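Larnari Opens Its Strawberry Table for the Season, and You're Invited

FELENT, January. Hi everybody, Ga-eun Yang here from Larnari! I usually write the labels and answer the phone, but this time I get to write the press release too (they may regret it), so I'm going to tell you about strawberries the way I'd tell my neighbor.

Our winter strawberry table opens this month at the Larnari shop, 302 Triston Street. If you came last year you know the idea. You come in, you taste, you pick out your own bowl, and you go home with fruit that somebody has looked at on every side. If you didn't come last year, well, we have a lot of catching up to do.

The berries come from the Woo greenhouses up the hill, where Ľubica Jurčo has been growing for 14 winters. I asked Ľubica for a quote and she sent me a full page about potting mix, so I've had to trim it. "I want people to eat them the same day," she says. "Leave the green top on until you're ready. Please don't wash them and then put them back in the fridge, I see this all the time and it makes me sad."

I was a pull-the-tops-off-at-once person until I met her. I'd do the whole box at the sink, feel very organized, and by the next evening I'd have a soggy mess and a pink puddle on the shelf. Now I leave the leaves alone and rinse a handful when I want a handful. My kids still leave the tops on the arm of the couch, so if anyone has a fix for that, call the shop.

What's new this year

We're doing small bowls! For a long time we only sold the big tray, and plenty of you told us (some of you more than once, hello to the lady with the green umbrella) that a big tray is too much for one or two people. So now you can fill a little bowl at the table and pay for just that. Bring one from home if you like, we'll weigh it empty first. Anything shallow is good. Deep bowls squash whatever is at the bottom, and a squashed strawberry is only good for jam.

Speaking of jam, yes, it's coming back. We're making 79 jars in the first batch, the plain kind with lemon, and there's a limit of 2 per person until we see how it goes. Last winter one very nice man bought most of the shelf and I had to explain myself to everybody behind him in line.

How we set the table

I'm a bit fussy about this part. We keep the table white and we keep it clear, and the berries go into the bowl one by one. Pouring is quicker, I know, but you get bruises, and against all that white you can really see the color of each one and whether the leaves are still fresh and green. I went back and forth on the bowls and ended up with pale pink. Ľubica thinks it should have been blue. We're still talking about it.

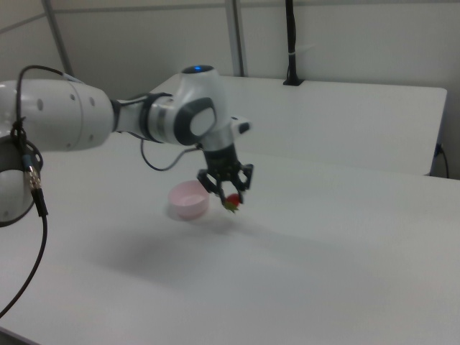
Come and see us

The table is open mornings from 9 until the fruit is gone, which last season often meant before lunch. Tasting is free and you don't need to sign up. Large orders for birthdays, school breakfasts and so on should be phoned in the day before so we can let the greenhouse know. There's parking behind the building, but the entrance is narrow, so take it slow if you drive something big.

About Larnari

Larnari is a small fruit and preserves shop in Felent. We sell what grows nearby when it's in season, and in between we sell jam.

Press contact: Ga-eun Yang, at the Larnari shop. Call in the afternoon if you can, I'm up to my elbows in strawberries before then!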